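Section 4: Setting up the Mino junction box exercise

Welcome back, and well done if you've made it through the unpacking in Section 3 without losing anything under the fridge. In this section we'll lay out the grey junction box, get to know the bits that go in and around it, and take it through one complete round of opening, fitting and closing up. Set aside a good part of a morning for your first go. The second will be a lot quicker, and by the fourth or fifth you'll probably be chatting while you do it.
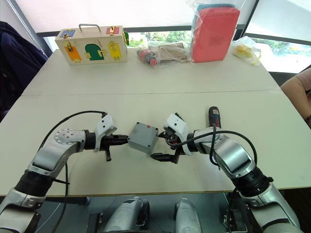
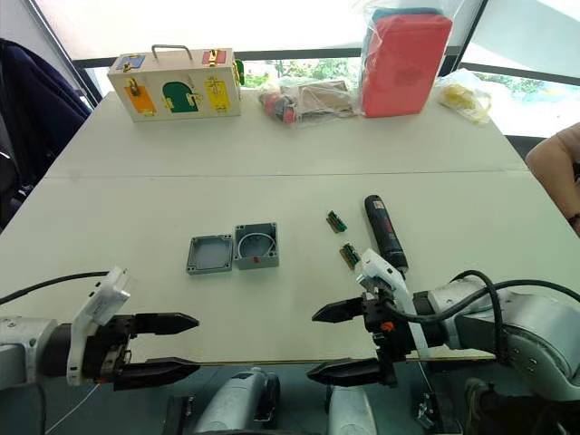
Figure 4-1. The grey junction box and its lid; in the second picture the two halves lie side by side, with the lid on the left and the green terminal blocks to the right of the body.

4.1 What you'll need on the table

- The grey junction box, made up of a deeper body and a shallow square lid (order code 718 if you ever need another)
- The white wire
- The small red part
- Two green terminal blocks
- A cordless electric screwdriver
- The bag of lid screws from your Orberg carton, plus a saucer or jar lid to tip them into
- A soft cloth

The wooden latch box with the carry handle belongs to Section 6, and you won't be opening any of its little doors today. It can sit at the far edge of the table, where it's handy for later.

NOTE: If you bought the Coutinho edition, your screws come in a small tin and there are a couple of spares tucked in with them. Everything else in this section is the same for you.

4.2 Choosing and readying the table

Pick a flat table at least 700 mm deep that you can get at comfortably. A pale top is lovely for this sort of work, because dark screws show up on it straight away. Two tables pushed together will do nicely too, as long as the tops are level with each other and you've had a look at the join.

1. Wipe the top with the cloth and let it dry.

2. Run your hand over any join between the two tops. If a lid screw could drop into it, run a strip of masking tape along the gap.

3. Put the box in the centre, within easy reach, and move cups, phones and the morning's mail somewhere else.

4. Leave a clear space of 200 mm to the right of the box for the terminal blocks.

CAUTION: The screws and the red part are small enough to swallow. Keep them away from young children and pets, and count the screws back into the bag before you leave the table.

4.3 Laying out the parts

We're a bit fussy about this step, and we'll own up to it. People do find their own arrangement in the end, but starting with ours means the steps further on will match what's in front of you.

1. Lift the lid off the box. It comes out of the carton without its screws, so it should come away with a gentle pull. Should it feel tight, work around the edge with your thumbs a little at a time. Please don't lever it up with the screwdriver, as the plastic marks easily.

2. Turn the lid over and lay it to the left of the body, inside facing up.

3. Stand the body beside it, open side up.

4. Coil the white wire loosely and settle it around the inside of the body. It will try to spring out. Let it, then coil it again a bit wider and it should sit more happily.

5. Place the red part near the front of the box.

6. Set the green terminal blocks to the right of the body, one above the other.

7. Lay the screwdriver to the right of the terminal blocks, with the handle end away from you. Left-handed readers may like to flip steps 2, 6 and 7 across to the other side.

NOTE: Tip the screws into the saucer now. We've watched a good many of them roll off a good many tables.

4.4 Getting the screwdriver ready

1. Charge the screwdriver fully, following the booklet that came with it, and take it off the charger before you start.

2. Fit the bit from the Orberg carton. It should sit snugly in the screw head with no wobble.

3. Choose the lowest speed and the lowest torque setting, if yours has settings. Some drills will happily run at 3,000 turns a minute, and that is far too fast for a small plastic box. If that's the only sort of tool you have in the house, use a hand screwdriver for this section and enjoy the peace and quiet.

4. Give it a short run in the air, forward and then back, so you know which direction is which.

CAUTION: Keep fingers, sleeves and loose hair away from the bit while it's turning. Hold the box by its sides, never underneath where a screw might come through.

4.5 Fitting and closing up

Here we go, then! Take your time over it.

1. Pick up the first terminal block by its green sides and place it inside the body, clear of the screw holes.

2. Put the second block next to it. They don't have to touch.

3. Bring one end of the white wire to the first block, slide the bare tip into the opening and tighten the small screw by hand. Stop as soon as the wire holds.

4. Do the same with the other end of the wire and the second block.

5. Tug each end lightly. If one slides out, loosen the screw, push the tip in a little further and try again.

6. Set the red part down in the middle of the coil and tuck any stray loops of wire below the rim.

7. Turn the lid the right way up and lower it onto the body. If it rocks, a loop has crept up over the edge, so lift it off and tuck again.

8. Start every screw by hand, a couple of turns each.

9. Finish them with the screwdriver in short bursts, working from corner to opposite corner. The lid should be snug all the way around with no bulge in the centre.

WARNING: The Mino junction box is a practice piece. It must never be connected to a power point, a lamp, an appliance or any wiring in your home or workshop, and nothing you learn here takes the place of a licensed electrician.

4.6 If something isn't going well

The lid won't sit flat. Look for a loop of wire caught at a corner.

A screw goes in on a slant. Back it out, turn it anticlockwise until you feel a small click, and then start forward again with your fingers.

A screw spins and never tightens. The hole has worn. Leave that one out for now and order a new body from Plekano, quoting 718. The lid is sold with it.

The wire keeps springing up. Leave it coiled in the closed box overnight, and it should be calmer by breakfast.

4.7 Packing away

Undo the lid, bag the screws, and take the wire out of the terminal blocks so the bare tips don't get bent in storage. The lid can go back on the body with everything inside. If you're leaving it all set up for a class on Wednesday, lay a tea towel over the parts to keep the dust off, and put the screwdriver back on its charger that morning.

Continue to Section 5, Working with two boxes.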